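Demonstration gathering (handheld method)

Demonstration gathering is the part of robot learning where people do a chore over and over so that a machine can later copy it. I'm Kelly Fagundes, and I've kept this entry going for the Wallville robotics wiki since February, so please forgive the "I" all over it (the editors gave up on me long ago!).

In the handheld method there's no robot arm in the room at all. You hold a gripper in each hand, squeeze to close the jaws, and do the job the way you normally would, while a camera on each tool records what the jaws are facing. At Datau we call one go at a task an "episode," and a batch of them is a "run." Bamavano people say "take" for the first one, and I still mix them up. 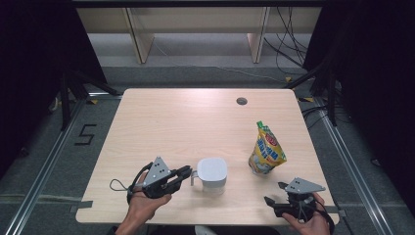
Kitchen stuff makes up most of our task list, partly because everybody already knows how to move a pitcher. A short task takes me 20 seconds when I'm fresh and a good deal more by late afternoon, when my thumbs start complaining. The Kramer set, our biggest so far, has 4,000 episodes in it, and 500 of those got thrown out for things like a hand wandering out of view or somebody starting before the recording did.

Setting up the objects

Between episodes you move things a little. Slide the jar back, turn it so the handle points another way, swap left for right. If every episode starts from the same spot, the learner gets very good at that one spot and hopeless everywhere else, and I've watched that happen with a whole run (mine, sadly). I like to begin with the jaws wide open and well short of the object, so the approach gets recorded as well as the grab.

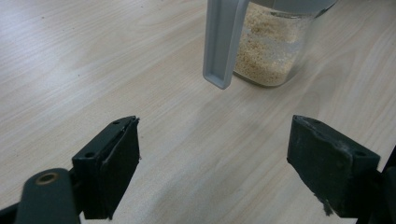 Habits of good demonstrators

Slow and steady beats fast, though too slow is a problem too, because the learner copies your dithering. Finish the motion you started. If you fumble, mark the episode and move on; there's a separate folder for fumbles, and some teams train on those as well. Our house rule is a break after 9 episodes in a row, which I ignore more than I should.

See also: teleoperation, imitation learning, episode labeling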